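食事日誌まとめ用リポジトリのREADME。急いで書いてるので抜けあったら言ってください。

# 子どもの食事・行動日誌データ(家庭記録版)

保護者がつけた食事メモと、その日の様子のメモを突き合わせて使えるようにしたもの。着色料、乳製品、カフェイン(チョコとお茶も)、朝食抜きの日あたりが中心。診断用ではないです。医療判断には使わないでください。

- 記録数:297日分
- 家庭数:25
- 年齢:就学前〜小学校中学年
- 言語:日本語。ギリシャ語の家庭が一部あり、訳文つき
- 形式:CSV(UTF-8)とメモの原文テキスト

## 経緯

もとはMarina Margaritisが自分の家でつけていたノート。夕方だけ荒れる、という日が続いて、おやつの時間を書きはじめたのが最初。そこにAntigoni Sfakianakisの親の会の分が加わって、6月に表をそろえた。

書き方は家ごとにばらばら。「よく食べた」だけの日もあれば、味噌汁の具まで全部書いてある日もある。無理に統一してません。原文は `memo_raw` にそのまま。

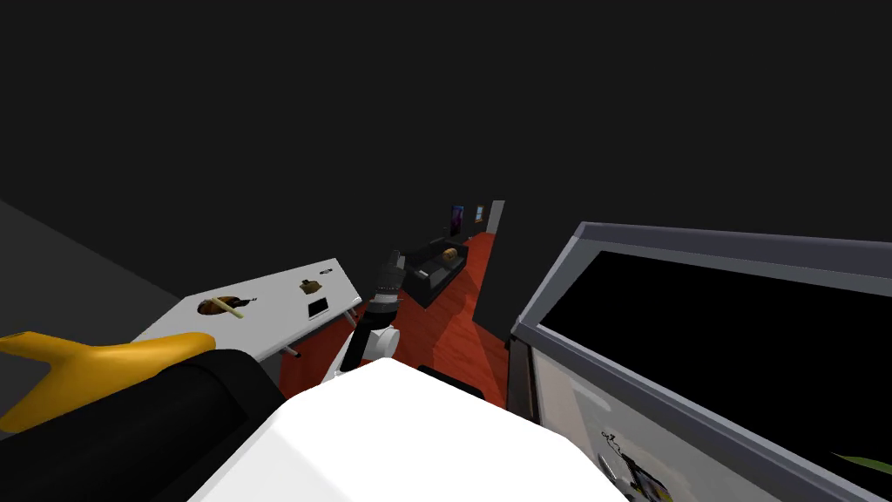 統一したのは時刻と食品分類だけ。時刻は24時間表記、「夕方」「寝る前」みたいなのは `time_text` に残して `time` は空欄。推測で埋めないこと。前に一度埋めてしまって、戻すのに苦労した。

## ファイル

| ファイル | 中身 |
|---|---|
| `meals.csv` | 食事・間食。1行1食 |
| `behavior.csv` | 行動メモ。1行1件 |
| `sleep.csv` | 就寝と起床。欠けが多い |
| `labels/` | 市販品の原材料の書き写し |
| `memo_raw/` | 原文 |

## 主な列(meals.csv)

- `family_id`:家庭番号。名前とは対応しません
- `child_id`:きょうだいは枝番
- `day_no`:記録開始からの日数。暦の日付は削除済み
- `time` / `time_text`:上に書いたとおり
- `food_text`:書いたまま
- `food_class`:分類コード。複数あるときはセミコロン区切り
- `additive_flag`:0 / 1 / 空欄。空欄は「不明」で、「なし」ではない
- `amount`:少・普通・多。親の感覚

## 行動メモの段階

落ち着き、かんしゃく、集中の3項目。それぞれ親が毎晩つける。数字が大きいほど大変だった日。集中だけ逆向きだったのを直したつもりだが、旧版を落とした人は入れ替えてください。

つけ方の注意

- 親が2人でつけている家は `rater` を見る。点がかなり違う
- 発熱、予防接種、旅行の日は `event` に入ってる。除外するかは使う人しだい
- 誕生日会のあとに荒れた、という記録は多いけど、夜更かしと人の多さも重なってる。食べ物のせいと読まないで
- 空白の日は「何もなかった」とは限らない。書けなかっただけかも

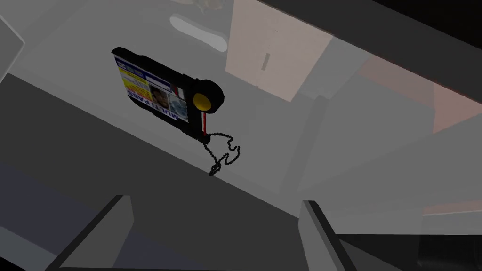 食品分類はPanagiotis Michailidisが一人でやったあと、Verna Kowalczykが抜き取りで見直した。意見が割れたのはほとんど「果汁入り飲料」と「ゼリー」。割れたものは `class_note` に両方の案を書いてある。

外食と給食は原材料がわからないので `additive_flag` は全部空欄。給食の献立表を貼ってくれた家もあったが、学校名が入っていたため公開版からは抜いた。

## 使い方

```
python tools/merge_days.py --meals meals.csv --behavior behavior.csv --out days.csv
```

`sleep.csv` も足すなら `--sleep` をつける。欠測の行は落とさず空欄で出ます。Excelで開いて保存しなおすと `child_id` の枝番が日付に化けるので注意。テキストとして読み込んでくだい。

## わかっている問題

- 除去食を試した家ほど熱心に書いている。かたよりあり
- 親は何を食べさせたか知ったうえで点をつけている。盲検ではない
- 「いつもの」とだけ書かれた朝食がかなりある。`food_class` は `usual` にした
- 量の「多」が家によって全然ちがう
- `labels/` の一部はパッケージ変更前のもの
- ギリシャ語の菓子名の訳が揺れてる。直し中

## 個人情報

子どもの名前、園・学校名、かかりつけ医の名前は削除。きょうだいの呼び名も置き換えた。原文メモに残っているのを見つけたら、Issueに本文を貼らず、ファイル名と行だけ書いてください。公開のIssueなので。

記録をやめた家の分は、本人たちの希望があれば次の版で消します。理由は聞きません。
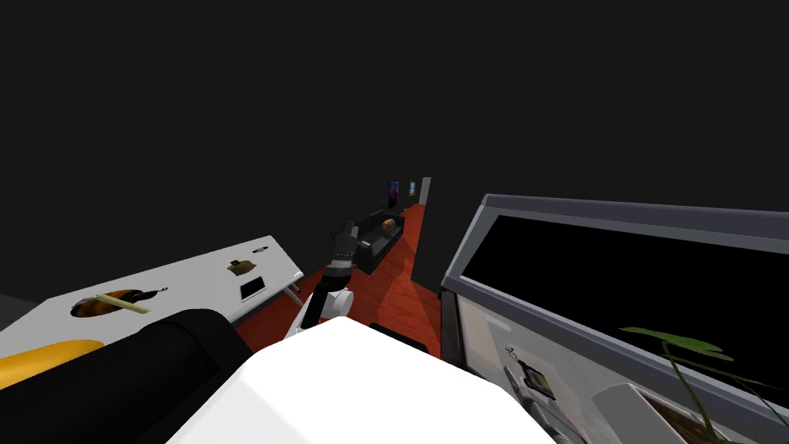

*図:白いテーブルの上の丸い器と、細長い棒*

## ライセンスと引用

非営利の利用のみ。引用は「家庭食事・行動日誌データ、整理:Anastasia Petridisほか」で。商品の宣伝に使うのは不可。「この食品をやめたら治った」式の見出しに使うのもやめてください。

## 変更メモ

- v3:`rater` 追加。集中の向きを修正。給食献立表を削除
- v2:時刻の穴埋めを取り消し。分類コード見直し
- v1:最初の表

## TODO

- [ ] `sleep.csv` の昼寝の扱いを決める
- [ ] 飲み物を食事から分けるか?
- [ ] 訳語の表をつくる(Antigoniに確認)
- [x] 枝番の重複なおす
- [ ] merge_days.py のエラーメッセージ、不親切すぎるのでなんとかする

質問はIssueへ。返事は遅いです。分類コードの変更提案は、該当行をいくつか添えてもらえると助かります。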